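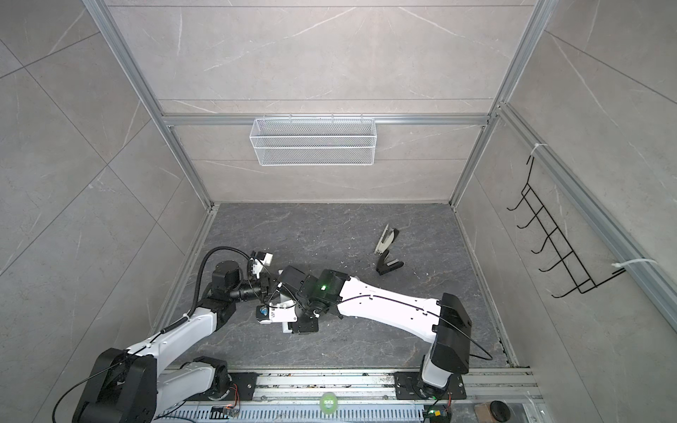 Unit 3: Reading a gripper comparison
Instructor: Liette Charbonneau

Before lab, read the Flaller summary of its two-finger gripper against the Cavov one. The headline is 3,069 grasps with 137 failures. I would like you to distrust that number for a while.

What counts as a failure? The summary never says. A stapler that is picked up and then slips in the fingers might be scored as a success in one lab and a drop in another. Write your own rule first, on paper, and keep to it even when it makes your favorite look bad.

Same arm or different arms? If each gripper stays on its own arm, you are comparing two arms, two calibrations and two sets of cables along with the fingers. Swap them halfway. The Fadundale group skipped this in October and I don't believe their result.

Which objects? Blocks flatter everybody. Use things with hinges, thin wire or an awkward center of mass. An open stapler is a good one: the pose changes when you touch it.

On sample size: 3,000 easy trials tell you very little about a hard one. Vendors like big totals.

The Esteban controller has a "smart grip" setting. Leave it off for both grippers. I have yet to see a clear account of what it does.

To hand in: your failure rule, the raw log, and one paragraph on what your data can't show. Short is fine. Logs with the bad runs removed will be returned ungraded.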